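Tevero Cable-Side Work Kit for Wrist-Mounted Grippers
Item no. 654-T
In stock. Ships from Hivcombe, usually next working day. Orders in before noon go out same day if we can.

What it is
Finger guards, lanyard, checklist cards and a torque key for robots that work close to live network gear. Unplugging, reseating, moving a switch, clearing cable out of the way. Fits the Mekis 4 wrist and anything with the same bolt pattern. If you're not sure, measure first. Returns on opened kits are a pain for both of us.

In the box
4 finger guards, push-on
1 tool lanyard, short
1 torque key
Checklist cards, laminated, 66 mm wide so they fit a badge holder
Wipe-clean floor marker tape
Printed copy of the Patrício practice sheet (see below)

Not in the box: gripper, fingers, wrist mount, patch cables.

The Patrício practice sheet
Our house rules, named for the site where we wrote them. Not a standard and doesn't replace one. Your own risk assessment comes first, and so does whatever your country and your insurer ask for. Short version:

Before
- Find the e-stop and press it once. Reset. Then start.
- Mark the floor. Tape goes at full reach plus a hand's width. People tape at the working reach and then the arm goes home the long way round.
- Check the fingers for bare edges and burrs. Worn paint is fine on its own, a burr is not. A burr will open up a cable jacket.
- Label both ends of every cable the arm might touch. Both ends!
- Loose cable gets tied or moved by hand, with the arm stopped.

During
- Approach slow. Hold above the case before you come down, then continue.
- Grip the plug body. Never the cable, never the boot on its own.
- One plug at a time. Set it down, back off, next one.
- Don't rest the fingers on the lid. Thin sheet metal dents and then it won't rack.
- Watch for slack cable behind the case, it's the side the operator usually can't see.
- Anyone steps over the tape, stop the arm. No shouting "it's ok", just stop.

After
- Park the arm before hands go in.
- Check link on every port that was touched.
- Write down what moved. Port, cable label, time.
- Inspect guards and swap any with a split or a flat spot.

Force settings
Set the grip limit on your controller before fitting the guards and again after. The guards add thickness, so your closed position changes. Start low and work up on a scrap cable. We dont publish one number for this because it depends on the fingers, the plug and how old the cable is.

Guards and wear
Guards are a consumable. Replacement pack is item 209-G, sold seperately. Solvent cleaners make them go hard, use a damp cloth. Store flat, out of the sun.

Fit notes
Solid fingers: push on, done.
Open-frame or rod-type fingers: use the split side, seat it with the torque key handle, tug it to check.
Suction tools: no fit, sorry. Nothing planned.

Common questions

Can I use it in a rack?
Yes if the wrist clears the rails. Most of our testing is on the floor and on benches.

Does the kit make my cell compliant?
No. No kit does. It helps with one part of the job.

Can I copy the cards for the rest of the team?
Yes, go ahead. The print file comes by email with your order.

Do the guards insulate?
No. They are for scuffs and pinched jackets only. Not electrical protection, don't treat them like it. Mains leads are outside the scope of the sheet, power those down first.

Updates
Sheet revised 26th June. Changes: the floor tape rule, plus a new line on labeling both ends. If your printed copy doesn't have the labeling line, write to us with your order number and we'll mail the new one free.

Warranty on the torque key and lanyard only. Guards and tape not covered. Trade pricing on request, use the contact form and put the item number in the subject line.

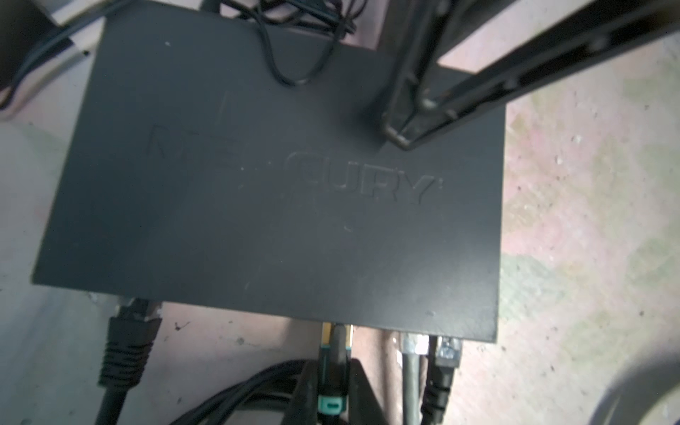 Gripper finger over the lid of a network switch, cables plugged in along the front.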